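Fórum Casa e Arrumação > Mudanças e espaços pequenos
Tópico: Mudar para um T1 depois de vinte anos numa casa grande, por onde se começa?

marmelada_quente
Boa noite a todos! Leio isto há meses e só agora ganhei coragem para escrever. Em julho vamos deixar a casa e passar para um T1 em Tretirville, bem mais pequeno, e eu olho para a despensa, para o sótão, para a garagem (ai, a garagem...) e fico sem saber por que ponta pegar. Pedi um orçamento à Sarineo e deram-me 1303 euros só pelo transporte, sem embalar nada. É normal? E vocês, começaram por divisões ou por tipo de coisa?

tio_do_alguidar
Bem-vinda! Passei pelo mesmo e digo-lhe já que o preço me parece puxado. Eu paguei 651 à Sipos, com dois homens muito simpáticos que até me montaram a cama, embora o meu percurso fosse curto e a casa já estivesse meio vazia. Quanto à ordem, fui por divisões, começando pela que menos usava. O quarto das visitas despachou-se numa tarde e deu-me ânimo para o resto.

lua_de_lameiro
Desculpe, tio, mas discordo com todo o carinho. Por divisões nunca se percebe a quantidade de coisas repetidas que temos. Eu fui por categorias: todas as toalhas da casa em cima da cama, depois todos os tachos, depois todos os cabos e extensões, e foi só aí que vi que guardava extensões em quatro gavetas diferentes! Para as miudezas sem família certa fiz uma mesa de indecisos. Fica tudo ali à vista uma semana e o que ninguém for buscar segue para doação.

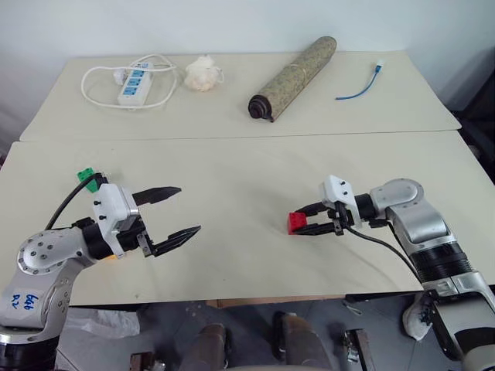

Mesa dos indecisos: a extensão fica, o rolo às pintinhas verdes ainda está em discussão.

A regra cá em casa é que cada um pode salvar uma coisa por dia, e a verdade é que ao terceiro dia já quase não apetece salvar nada.

tio_do_alguidar
Uma semana com a mesa ocupada? E almoçam onde, em pé? Eu com coisas à vista começo a afeiçoar-me a elas, é um perigo. Caixa fechada, data escrita por fora e adeus.

lua_de_lameiro
Almoçamos na cozinha, como sempre :) Caixa fechada comigo não dá, tenho uma desde a mudança anterior que nunca abri e que já viajou duas vezes.

pantufa74
Eu fico a meio caminho entre os dois: categorias para a roupa, os livros e a loiça, divisões para o resto. Nos livros é que sofri, tinha cerca de 500 e a estante nova não leva nem metade. Vendi alguns na Odance, a feira de trocas lá do bairro, e os outros foram para a biblioteca, que os recebeu muito bem. Marmelada, sobre o orçamento, pergunte se inclui elevador exterior. A mim pediram 1616 numa primeira conversa e, tirando o elevador, que não fazia falta nenhuma, baixou bastante.

marmelada_quente
Que respostas tão boas, obrigada! Fui ver e o elevador está mesmo incluído, e o prédio novo é rés do chão, vejam lá. Amanhã de manhã telefono-lhes. Vou experimentar as categorias, a começar pelas toalhas, e o meu marido já avisou que a garagem é dele e que ninguém lhe mexe nos frascos de parafusos.

tio_do_alguidar
Deixe-lhe os parafusos, que fazem sempre falta. Depois conte quanto lhe descontaram!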